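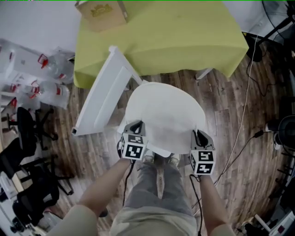
4. Montaje de las patas — taburete Ulia

Ponga el asiento boca abajo, con la cara lisa hacia el suelo. Si el suelo es delicado, coloque antes una manta.

4.1 Presente la primera pata en su alojamiento y gírela a mano hasta que haga tope.

4.2 Repita la operación con las demás patas. No las apriete del todo todavía.

4.3 Dé la vuelta al taburete y compruebe que apoya por igual. Después apriete cada pata 3 mm más con la llave Zelent.

Nota: si una pata entra torcida, sáquela y empiece de nuevo — forzarla daña la rosca.

PRECAUCIÓN: no se siente en el taburete hasta terminar el paso 4.3. No use taladro ni atornillador eléctrico.

Revise el apriete a los 18 días y siempre que note holgura.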